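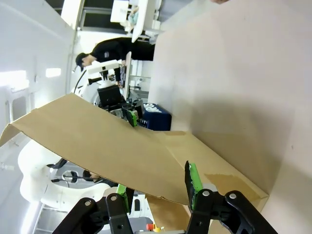

Wrist view, left arm, flap-fold task. Green pads at the board, crease through the middle of the flap, fold problem still ahead of us. Thread on the contact planner we merged this week.

1/ Background for people who don't follow this account. I work on motion planning and control for a two-arm packing cell at Warmont. The task is carton handling: find a flap, get a finger behind it, move it through its arc, leave it where the next step wants it. The stack is called Fornel. It is mostly C++ with a Python layer for task scripts.

2/ The old pipeline fit a plane to the flap, took the fold line from the plane intersection with the box wall, and generated a circular arc around that line. Gripper follows arc. Works in simulation, where a flap is a rigid plate on a hinge.

3/ Corrugated board is a plate on a bad hinge. The fold line has width. The outer edge curls. If the flap has its own crease across the middle, it bends there first and your arc is now for an object with one joint when you have two.

4/ Failure looks like this in the logs: commanded path is clean, wrist torque climbs for the first third, drops suddenly, then stays near zero. The drop is the pad sliding off the edge. The arm finishes the arc in free air and reports success.

5/ Reporting success was a separate bug. The task script checked final pose error and nothing else. Analyn Manalo fixed that in August and we immediately looked a lot worse on the dashboard. Correct fix.

6/ New version. We stopped planning the full arc. The planner now produces a short segment, 30 mm at most, and re-estimates the fold axis at the end of each one from two sources: the wrist camera and the force direction at the pad.

7/ Camera side first. We segment the flap and extract the raw edge as a polyline. Previously this was a straight line fit, which threw away the curl. The polyline goes through a smoother and we keep the curvature. High curvature near the planned contact point is a penalty in the contact score.

8/ The edge detector is the weak part. Cardboard against cardboard has very little contrast. Flap, wall, and lower panel are all some shade of tan, and the wall shadow often gives a stronger gradient than the edge you want. Tape residue also produces nice crisp rectangles that are of no interest.

9/ What helped: using the raw cut edge specifically. It shows up as a thin pale line and the intensity profile across it is different from a shadow, which is a step with a soft shoulder. A small 1D filter run perpendicular to each candidate beat the larger network we had been feeding. It also runs on CPU.

10/ Force side. With the pad in contact, the reaction force should be close to normal to the board and the motion should be tangent to the arc. If you log both over a segment you can solve for the axis position in least squares. Poorly conditioned on short segments, so the previous estimate goes in as a prior.

11/ Prior weight matters more than I expected. Too strong and you are back to the rigid hinge. Too weak and the axis wanders every time the pad skips over a flute. We settled on scaling it by segment length. There is one constant and it was tuned by hand.

12/ The fused estimate updates a compliance frame. Stiff along the tangent, soft along the normal. This is the standard arrangement and I have nothing clever to add, except that the frame has to be slewed. We originally switched it in one control tick and the arm kicked.

13/ Pad friction: the model uses one coefficient for all pads. Pads get scuffed and the number changes. For now we widen the friction margin with pad age, stored in a config file that somebody has to edit. I would like slip estimation to replace this. Not started.

14/ Wrist cameras roll with the wrist, so the room can be sideways in the image for most of a fold. Anything trained on upright footage has opinions about where up is. We rotate the crop using joint state before segmentation. Background gets masked by depth before that, because people and the other arm move around back there and the tracker used to pick up features on them.

15/ Results, one box type, 200 folds per version. Old planner dropped contact on 50. New planner dropped contact on 11. Cycle time got worse by roughly 116 ms per segment, nearly all of it waiting on the edge extraction.

16/ The remaining drops are mostly flaps with a middle crease. The estimator treats the bend as axis motion, which is wrong but survivable if the crease is soft. A two-joint model is on a branch called porthorpe. It fits well offline and is too slow online.

17/ Tooling note. The replay viewer now shows wrist image, polyline, estimated axis, and force vector on one timeline. Should have built it before the estimator. Two sign errors were visible within minutes of opening it.

18/ Next: the two-joint model at control rate, and moving edge extraction off the critical path so that segment N+1 starts on the previous axis and gets corrected mid-motion. Evangelista, our test runner, already has the cases for it. All of them currently fail.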